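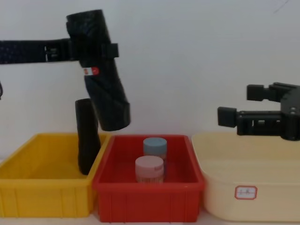 3 min read

From: Lestomel Toy Library, storage and sorting
To: wusoment-list
Subject: Re: [wusoment-list] Bins for the play shelves – which shape?
Date: April 12, 2023

Hello all,

What a good question, and one very close to my heart! I've quoted the part I'm answering and put my thoughts in between.

> We're finally replacing the old cardboard boxes on the play shelves
> at Willel. We've been offered deep crates with lids, or we could buy
> open bins in different colours. Has anyone lived with either for long
> enough to say which is better?

Open bins, every time. We had lidded crates for 2 years and I was so pleased with them when they arrived, because they stacked to the ceiling and made the back room look wonderfully grown-up. Then we opened for the summer sessions in August and the lids were everywhere. They got stood on, they got used as trays (and sledges), and the crates themselves filled up with whatever was nearest. With an open bin a child can see the bricks in it and drop another brick on top, and you've got half your tidying done before the parents have found their coats.

We use yellow, red and cream, side by side in that order, plain open-topped plastic ones. The ribs down the outside are lovely to have, by the way. Small hands get a bit of grip on them, and so do mine at the end of a long morning. Ours also have a slightly flared rim that gives you something to get your fingers under when you lift. I'd look for both if you're choosing from a catalogue. I've tried smooth-sided ones and they slither about dreadfully when you carry them against a jumper.

> We thought of one colour per type of toy but some people here feel
> the children won't take any notice.

They do take notice! Not all at once, and not the very little ones, but give it a few weeks. Ours goes like this:

Yellow – building things, so bricks, connectors, the wooden track
Red – vehicles and anything with wheels
Cream – animals, people, and the odds and ends that belong to a set

The cream one is the one that needs watching, as "odds and ends" is an invitation to put in half a biscuit. I go through it once a month and it's rather like a lucky dip. Last time I found the missing signal box and 11 dominoes, and we'd already written the dominoes off.

A word about where they stand. Keep them at table height if you possibly can, touching or nearly touching, in the same order every session. We had ours spread out along the floor at first, with gaps between, and the gaps filled up with toys of their own. Once they were pushed up together on a table there was nowhere else for a thing to go. A pale table helps too, as you can spot a dropped piece straight away.

> How full should each one be? Ours were always overflowing and the
> bottom layer never got played with.

Two thirds, and stop there. I know it's painful to leave toys in the cupboard, but you can swap them over. We have 600 pieces out on the tables at any time and the rest of the 2000 stay put away until the change-round, and the children greet them like old friends when they come back. The bottom layer problem went away completely. It also means one person can lift any bin alone, even the red one, and that matters on the days when there's only one person.

> And labels? Words, pictures, or nothing?

Pictures, if you do anything. We stuck ours on the table edge in front of each bin, so that a bin can go off to be washed and come back without losing its label. The Chung playgroup put theirs inside the bin on the bottom, which sounds daft, but they use it as a game at the end: if you can see the picture, the bin is ready for filling. I'm very tempted to pinch that.

For washing I use warm water and a drop of washing-up liquid, then stand the bins upside down on a towel overnight. Don't nest them until they've dried right through or you'll be wrestling them apart in the morning – I've had two so firmly stuck that it took a person on each end and a good deal of laughing.

Do let the list know what you decide, and if you'd like to come over and try ours for lifting and carrying before you order, you'd be very welcome. Bring a few of your own toys and we'll see how they fit.

All best wishes,
Lestomel Toy Library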